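Nisgate opens its practice floor to beginners, and I had a go at driving a robot

If you've walked past the old print shop on Lerno Street lately, you may have noticed the lights on well past dinner. Nisgate, the small outfit that moved in over the winter, teaches robots to do simple jobs by having a person do them first, over a remote control, again and again. On Saturday they let regular folks come in and try it, and of course I signed up (I can't parallel park, so I figured this would be good for my ego).

There are two ways to show a robot a task in their shop. In the first one you grab the real arm and push it through the job by hand, a bit like guiding a kid's hand while they learn to write. It's heavier than you'd think, and my shoulder was complaining by the third try. In the second you sit at a desk and steer with a pair of handles, and the arm follows along. You can do that with a real arm or with one that only exists on a computer. Beginners start on the computer, and after watching myself drive I completely understand why!

The software is called Jisidbridge, and the practice job for visitors is a reach and grab: bring the gripper down, close it, lift, let go. Every run you finish gets saved, good or bad, and somebody sorts them later. The team's goal for this one task is 997 saved runs before the fall. I asked why not a thousand and was told that the sheet they use for keeping track has three lines of headings at the top, and they didn't want to start a second sheet. Fair enough.

My first few runs were terrible. I kept steering left when I meant right, and I closed the fingers way too early, which the woman coaching me said is what everybody does. She told me to slow down, keep my wrists loose and stop looking at my own hands. After that it got a lot better. I ended up with 11 runs in the time I had, and she marked 2 of them as keepers, so somewhere in that pile there's a tiny bit of robot schooling with my name on it. I'm more proud of this than I should be.

The hardest part for me was judging depth. You steer by what the robot's camera sees, and on a flat screen it's really tough to tell if the fingers are just over a surface or still a good way up.

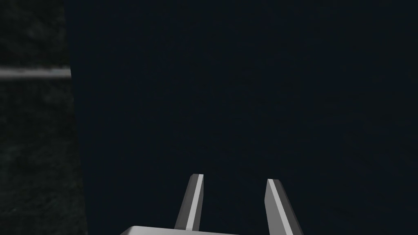 The regulars say you get a feel for it after 100 runs or so many cups of coffee, whichever comes first. One trick I picked up is to open the gripper all the way before you start down and then leave the height alone while you fix your left and right. Trying to do both at once is how I got into trouble. Another is to quit while it's going well, since tired people make sloppy runs and the robot will happily copy the sloppiness.

The people at Nisgate told me they'll be moving the best of the beginner runs over to a real arm in September, on a workbench they've nicknamed Espiritu. I have no idea where the name came from and forgot to ask. If that goes okay, they want visitors to try the real one by remote too, with a coach sitting next to them and a big stop button within reach.

The next open session is planned for the same spot, doors at 10 in the morning, and it's free. You don't need to know anything about computers, but wear sleeves you can push up, and if you have long nails the handles are kind of awkward. Kids can come along and drive if a grown-up stays with them. I'll be back for another round, and this time I'm bringing my own coffee.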